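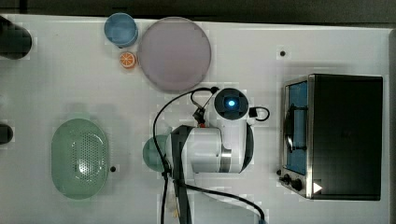

Nidside Transportation Advisory Board
Minutes of the Regular Meeting, Jul 1, 2021

1. Call to Order
The Chair called the meeting to order. A quorum was present. The minutes of the previous meeting were approved as submitted.

2. Wurano Vanpool Pilot
Staff presented the first report on the vanpool pilot operated under contract by Wurano. The service runs 18 vans between Nidside and the Botau employment district on weekday mornings and evenings. Nearly 300 riders have registered. Staff noted that the evening return trips leave before the second shift ends at several worksites, and that riders on that shift have asked for a later van. The operator has offered to move two vans to a later departure at no added cost to the Town.

Motion to accept the operator's offer for the remainder of the pilot. Seconded. Carried, with one abstention.

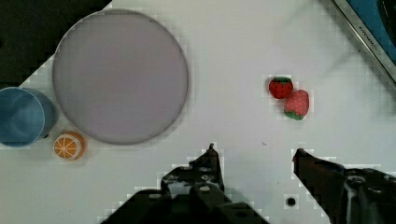 3. Lindgren Park-and-Ride Lot
The Board reviewed the draft agreement for shared use of the Lindgren lot. The agreement would set aside up to 500 spaces for commuters until 6:30 p.m., after which the lot would revert to the owner's use. The Town would be responsible for signs, striping and snow removal on the commuter side. Town Counsel has asked for clearer wording on towing. Members also asked staff to confirm that the bus shelter at the north entrance is covered by the agreement.

Item continued to the September meeting pending revised language.

4. Rider Survey
Staff proposed mailing a short survey to 3000 households along the Botau corridor. Questions would cover work hours, current means of travel and willingness to share a ride. Two members requested that the form also be made available at the library and on the vans. 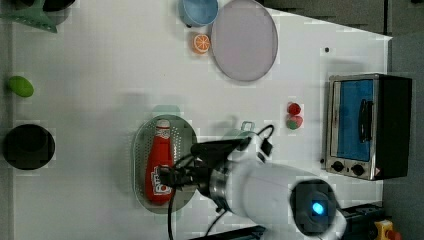
A resident asked whether people who work in Botau but live outside Nidside would be able to respond. Staff replied that the online form would be open to them and that their answers would be tallied separately. The resident further asked that the results be posted before any change in fares. The Chair directed staff to do so.

Motion to approve the survey as amended. Seconded. Carried unanimously.

5. Adjournment
There being no further business, the meeting was adjourned at 8:40 p.m.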